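Zoltcombe Students Take Their Simulated Robot Arm Into the Second Round

The robotics club at Zoltcombe High School is through to the second round of the Hekine Virtual Manipulation Challenge, and the club room has been a very happy (and very loud) place ever since the scores came in. The team finished with 1374 points in the opening round, comfortably over the 389 needed to move on, in a contest where every single task is done in simulation.

For a club that has spent most of its life building wheeled robots out of whatever was in the parts closet, this is a big change. The Hekine contest asks teams to write the control code for a robot arm and a two-finger gripper, then run that code in a computer-rendered room with a table in it. Teams get the same room and the same arm. What they do with them is up to them!

The club calls its program Lilach. It began as a few pages of code written over the summer by Keabetswe Naidoo, now a senior and the team captain, who wanted to see if she could get a gripper to line itself up with a block before closing on it. By the end of July she had it working on one block in one spot on the table. Then the rest of the club got hold of it.

"I had it picking up exactly one thing from exactly one place, and I was so proud of it," Naidoo said. "Then we moved the block two inches over and it pinched thin air. That was the day it got fun."

There are six students on the team this year, and they split the work in a way that seems to suit everybody. Two write the motion code, which decides how the arm travels from one spot to another without knocking into the tabletop. Two look after the view from the gripper and work out where things are. One keeps the test log, and Naidoo goes back and forth between all of them, usually with a laptop balanced on one arm.

That test log deserves a mention of its own. The team ran 3580 trials before sending in its first-round entry, and each one has a line in the log with the starting position, the result and a short comment. Some of the comments are very technical. Others say things like "nope" and "so close" and, on one page, just a long row of exclamation points. Reading down it you can follow a whole semester of work, including a rough patch when a change to the wrist angle undid nearly everything the students had fixed the week before. They rolled it back, tried it again in smaller steps, and came out with a smoother approach than the one they had lost.

The wrist angle turned out to matter a lot. In the contest room the view comes from up close to the gripper, so when the wrist tilts, everything else tilts with it. A table edge that was straight across a moment ago is suddenly running off on a diagonal, and the code has to keep its sense of where "down" is. The younger members took on that problem themselves. They taped a phone to a cardboard tube, walked it around a desk in the club room, and compared the video with what the simulator was giving them. It took several afternoons, plus a good deal of tape, and the fix they came up with is still in the program.

First-round tasks were short. Teams had to reach for an item on the table, take hold of it, lift it clear and set it down inside a target area. Points came from accuracy and from how steady the arm was along the way, with a penalty for bumping anything. Lilach was not the quickest program in the group, and the students say they never meant it to be. They went for steady, and the score sheet shows it — the team lost no points for collisions.

Round two is a good deal harder. Items may start near the edge of the table, where there is less room for the fingers to come in from the side, and they may be partly hidden behind the gripper itself. The students have already begun practicing for that. Their plan is to have the arm back away and take a second look whenever it loses track of an item, then come in again from another side. It costs time, but they think it will pay off in fewer dropped pieces.

The club is also getting a hand with its computers. Delacroix, the print and design shop on the corner across from the school, has passed along two desktop machines it had replaced, and both are now running trials after classes let out. Before that, the team was sharing one computer and a sign-up sheet. Trials that used to be squeezed in before the late bus can now keep going until the building closes at 6 p.m.

New members are welcome, and no coding experience is needed. Several of this year's team had never written a line of code before they walked in, and one of them wrote the part of Lilach that decides when to close the fingers. Students who would like to try it can stop by the club room any day after the last bell, when there is nearly always a trial running and somebody glad to explain it. Bring a snack if you plan to stay, as the one drawer of crackers goes fast.

Families are invited as well. The team will hold an open practice in the school library before the second round begins, with the simulator up on the big screen and a chance for visitors to choose the starting spot and see how Lilach handles it. Naidoo is hoping people will pick the hard ones.

"Put it right on the edge," she said. "Please! That's what we need to be practicing."
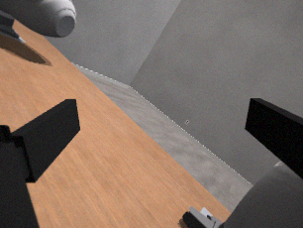

Comment from marlow_k: Congratulations to the whole team! My daughter joined in the fall and talks about wrist angles at dinner now. Will the open practice have a spot where younger kids can try moving the arm themselves? Her brother is nine and has already asked me twice.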